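4.2 Abandonment and the second attempt

The most reliable finding in the reading-diary literature is that people stop reading books and then do not say so. Our own data do little to disturb this. Of the 294 participants who returned usable diaries from the Zamdale and Baleo panels, 90 recorded at least one book as "paused" in the first month and made no further entry for it before the study closed in February. The diary form offered a box marked "given up." It was ticked 6 times, and two of those ticks came from the same person, who may simply have been having a bad week.

We had expected length to matter most. It did not matter much. Participants paused slim books and fat ones with an even hand, and the few who took on anything over 700 pages were slightly more likely to finish, perhaps out of spite. What did predict a pause was whether the reader described the book, at the point of starting it, as something they "should have read by now." Classics in translation and in annotated editions, along with anything assigned in school and dodged at the time, sat heavily in this group (Figure 3).

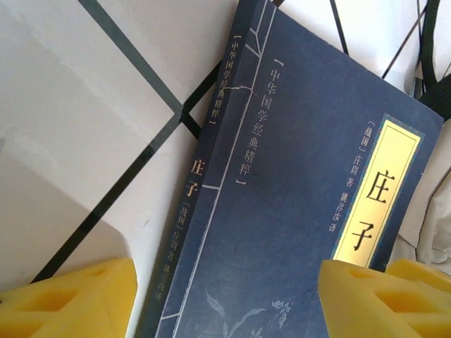
Figure 3. A paperback Zhuangzi (庄子), from a series of Chinese classics.

The interviews give some sense of how this works in practice. Readers in the "should have" group tended to start at page one, read the introduction out of duty, and run out of evening somewhere in the notes on the text. Readers who had picked up a comparable book for no stated reason skipped the introduction entirely, often started in the middle, and were far less bothered about having missed something. Several of them had missed a good deal. They were, however, still reading.

A second attempt was a different matter again. Where a participant returned to a book paused in an earlier year, the diary entries were shorter, crankier and more frequent. One Baleo participant logged a daily page count for three weeks with no comment at all, then wrote "fine, it's good" and moved on to a thriller. We coded this as a positive response, after some discussion.

The Flumau shelf survey, which asked people to list unread books in their own homes, reports a similar attachment to books held in reserve. Its authors treat the unread shelf as a kind of storage problem. We are less sure. Our participants could usually say where a paused book was, down to the room and the pile, and they disliked the suggestion that it might be given away – a question we dropped from the Rana interviews after the pilot, where it soured two otherwise pleasant afternoons.

None of this settles how long a pause has to last before it becomes an ending. For the analysis in Section 5 we use a cutoff of one year, chosen mainly so that the tables would fit.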